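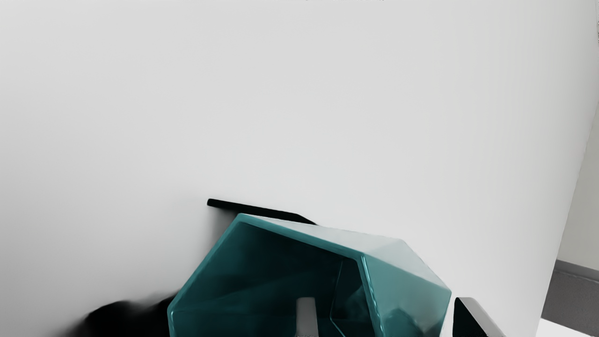
A teal container on a pale surface.

Cook's Assistant and Kitchen Helper, Tarkville Community Lunch Club

Part-time, term time and most of the holidays too

We are looking for a cheerful, steady sort of person to join us in the kitchen at the Khosravi Hall in Tarkville, where we have been putting a hot lunch on the table for older neighbours (and quite a few younger ones, who come for the pudding) for longer than most of us care to add up. Our present assistant is moving to Kokville in May to be nearer her grandchildren, and although we are very happy for her we are also rather sorry for ourselves, so we would love to have somebody settled in before she goes and able to spend a week or two alongside her.

The work

You would be helping our cook get lunch ready from scratch, which means a good deal of peeling, chopping, stirring and tasting, and a good deal of washing up afterwards. Lunch is at half past twelve. On a usual Wednesday we serve 74 people, which is our busiest day by a long way because the bus from Kokville stops right outside and the market is on. The other days are gentler and there is generally time to sit down with a plate of your own once the tables have been served.

You would also help with the deliveries when they come in, keep the fridge records up to date, lay out the crockery, and now and then carry a tray through to someone who can't manage the queue. We do our own baking. If you have a good hand with pastry we will be delighted, and if you haven't, our cook will happily teach you hers.

Hours and pay

The post is 13 hours a week, spread over three mornings, starting at nine. We pay monthly, a little above the local going rate, and you get your lunch, paid holiday and a share of whatever is left in the cake tin. There is a small pension scheme which we'll explain when we meet. Parking is behind the hall, next to the Silen bakery, but do please leave the space by the gate for the minibus.

Who we'd like to hear from

You don't need a string of certificates. A food hygiene certificate would be useful, but if you haven't got one we will pay for the course and for the time you spend on it. What matters a great deal more to us is that you turn up when you say you will, that you are kind to people who take a while to choose between peas and carrots, and that you don't mind a hot kitchen in summer. You'll need to be able to lift a full pan, with help, and be on your feet for most of the morning. We will ask for 2 references, and one of them can be from somebody you have helped out informally.

We are particularly glad to hear from people coming back to work after a gap, for whatever reason. Several of us did just that.

How to apply

Please write us a letter, or pick up a form from the rack in the hall porch, and hand it in at the kitchen hatch any weekday before two o'clock. Tell us a bit about yourself and what you like to cook at home. If you would like to see the kitchen first, come along to any lunch and ask at the hatch, and we'll find you an apron and a cup of tea.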